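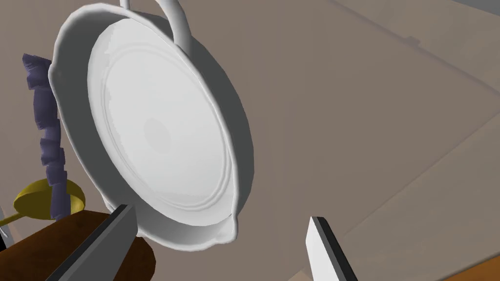 The Pan School

Teaching a machine to tidy a kitchen takes 2,000 attempts, a great deal of tea, and a kitchen that doesn't exist

By Feng-yi Chou
January

We use cookies to remember your preferences and measure how our pages are read. Accept all | Manage settings

The white pan has two spouts, a looped handle and, as far as physics is concerned, no weight worth mentioning until somebody types one in. At Runden, a small company above a tile showroom in Grestden, it has been picked up more often than any real pan I own. It has also been dropped more often, which is a closer contest.

Runden makes examples. That is the whole business. Its customers want robot arms that can clear a counter, and the software behind those arms learns by being shown how it's done, over and over, by a person with the patience of a piano teacher. Most of the showing happens in simulation, where the pan shares its world with a yellow ladle, a thick brown cylinder and a crumpled purple thing that I never heard called by the same name twice. The office spreadsheet has it as "purple, misc."

I was given a desk, a pair of hand controllers and a morning. Each demonstration begins with the objects thrown down in a new arrangement. You steer the gripper's two fingers to the pan, close them on the rim or the handle, lift, carry, set down. Then you press a pedal and the universe is tipped out again.

My first go lasted 70 seconds and ended with the pan upside down. The second was worse. The trouble with a simulated kitchen is that you have no idea you've touched anything. At home my hand would know it had met a rim long before I'd given it any thought. At Runden I was looking at a wide gap between two gray fingers with a pan in the middle of it, trying to work out which one was nearer to me.

"Stop being clever," advised the operator at the next desk, who was on his third tea and moving pans like a man dealing cards. "It copies you. If you dither, it dithers."

He meant it literally. An early model, trained on a batch the staff called Laizer, used to pause above every object as if it had forgotten why it came into the room. The cause was a week of recordings by new hires, all of whom had paused above every object wondering which button closed the fingers. The model had concluded that wondering was part of the job. Retraining it took most of a month, and there is still a faction in the office that misses it.

So the recordings are now checked before anything learns from them. Fumbles are tagged. Some are thrown out, but a fair number are kept on purpose, provided the operator recovers, since a machine that has only ever seen perfect pickups has no plan for the other kind. The current set, Gasum, is meant to reach 2,000 demonstrations. On the morning I visited, the counter on the wall stood at 238, and I was asked, very politely, whether I'd mind if mine went in a separate folder.

There are purists who will tell you that rendered pans teach rendered lessons. Runden's people don't argue much. They have a real arm in the back, and roughly a fifth of their working time goes to finding out what it makes of its education. Light bothers it, and so does anything shiny. The office view is that simulation gets you a student who has read all the books, and that you then have to let the student near a sink.

By noon I could lift the pan by its handle and put it down the right way up, most of the time, with the ladle still roughly where I'd found it. The operator watched one of these and nodded. Then he pressed the pedal for me, and the purple thing landed against the side of the pan, and I reached for the controllers again.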